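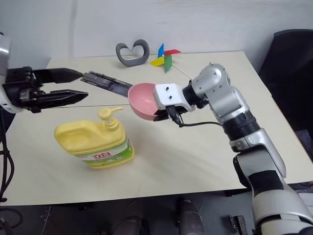 About Bikuron

Bikuron is a cookery school in Plodberg. We opened in December with one kitchen and 28 pupils, and today we teach in two houses, the first one still in Plodberg and the second one in Durkberg, near the railway station.

Our courses are for adults who cook at home and want to cook better. We teach soups, bread, fish and simple sauces. Most evening groups stay small, so the teacher has time to come to every place and taste with you. If you never held a kitchen knife before, please choose the beginners' course – it starts from the very first steps and goes slowly.

An evening course costs 59 for each person. The food is included in this price, and also the recipe booklet, which has 26 pages and is printed for us by Yoo in Durkberg. For a private group we ask a deposit of 100, and we return it if you cancel at least one week before.

We buy our vegetables from growers in the valley, therefore the menu changes with the season. Please tell us about allergies when you book, not on the same evening.

Lessons are given in English. Our teachers speak other languages too, and they are glad to explain a word again. You can visit both kitchens before you book – write to the office and we will propose you a time.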